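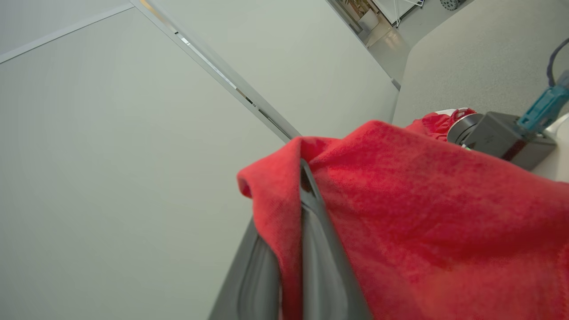
Can a robot do the laundry yet?

Parts of it, slowly, with a person standing near enough to fix things. I wouldn't call that doing the laundry.

Been meaning to write this since November, when Irena Lis and I had a long argument about it over soup. She thinks we're nearly there. I think we're nearly at the start. She works with machines all day and I wash clothes for a family, so make of that what you will.

Her case first. Arms are cheaper, motors are better, and a gripper can now take hold of a piece of cloth and lift it, which used to be a whole research paper. All true! I grant it. Ten years ago I'd have said never and I'd have been wrong.

But picking up is the easy bit. Cloth has no shape of its own. A cup is the same cup every time you reach for it. A shirt on the floor is a new object every time - sleeve inside, sleeve outside, a sock hiding in it. You pull a corner and the corner you wanted goes somewhere else. I do this half asleep with the radio on and I still lose socks.
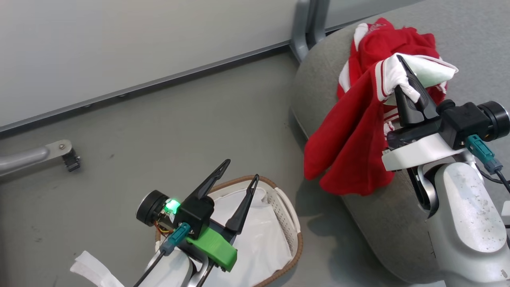
And then people always want to talk about folding. Folding is the showpiece. Nobody's house falls apart over folding. What eats the evening is all the stuff in between, finding things behind the chair, deciding if the jeans can go another day, remembering the red thing cannot go in with the white thing. Turning pockets out. Two tissues in a dark wash and you'll be picking fluff till bedtime.

Grażyna Wysocka ran the pressing line at the old Walczak laundry and she had it about right I think. Machines there were great at sheets. 84 sheets, 349 sheets, didnt matter, all flat and all the same. Anything with buttons went to a woman at a table. Ask her when the buttons go to a machine and she laughs.

So what would change my mind. Give it a heap from my actual bedroom floor, my bad light, my stuff. Leave the room. Come back to clean clothes in drawers, right drawers. If it gets 2 things wrong out of 100 fine, thats better than my husband.

Speed I don't care about much, by the way. Irena keeps bringing up speed. It can take all night if it wants, so long as I'm asleep and it's quiet and it dosen't need me.

Until then I'd take a smaller machine that only pairs socks. I'd pay for that tomorrow.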